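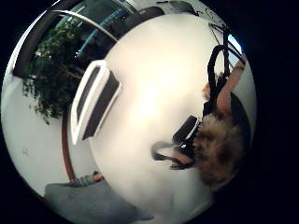
Dridano Open Day: Common Questions

When is it?
March 5, 2026, at the Brindley building. Doors open at 10.

Do I need to book?
Yes. Each session takes up to 26 visitors and lasts 30 minutes.

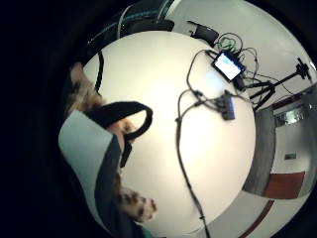 Can I try the equipment?
Yes, if you are 12 or older. Staff will help you with the straps.

What will I see?
People working at a table with hand-held grippers.

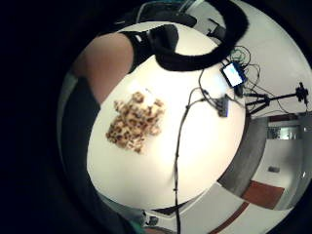

Brown pieces on the round table.

Is parking free?
Yes, in the Pasaribu lot. It has 100 spaces.
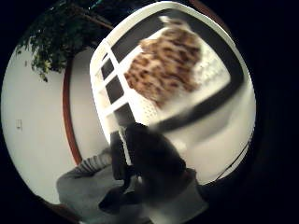 Can I bring food?
No. The Beria cafe next door is open all day.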